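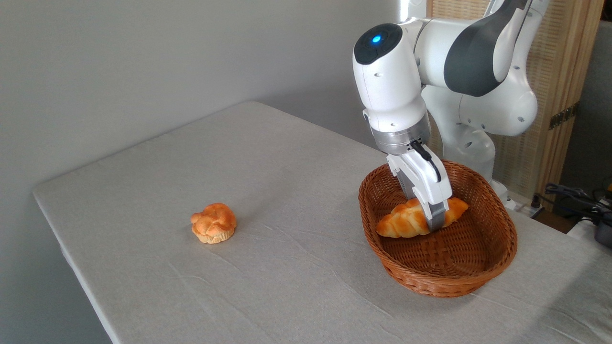
Stonstead Allotment and Garden Society
Minutes of the spring meeting, Apr 10, 2019

Manolis Karamanlidis took the chair and thanked everyone for coming out on such a blustery evening, and a special warm welcome went to the new members from the Grekham side of the brook. The minutes of the last meeting were read and agreed.

Water. The tap by the lower gate is dripping again, and we all had a good long talk about it, as we tend to. Manolis will ask Schouten for a price on a new one. Until then, please turn it off firmly — but not so firmly that the next person can't get it open!

Plots. Two plots have come free along the hedge, and six people are on the waiting list. It was agreed to offer each plot as two halves if the first in line are happy to share. One is rather deep in bramble, so a work morning will be arranged and all are welcome, with gloves.

Seed potatoes. The order has come in and is in the shed. Members still owing should pay five dollars a bag.

Summer show. It will be in August once more, on the Cellis field. The sweet pea class is back after many kind requests.

Any other business. Would whoever borrowed the long-handled loppers please return them.

The meeting closed at 9:05.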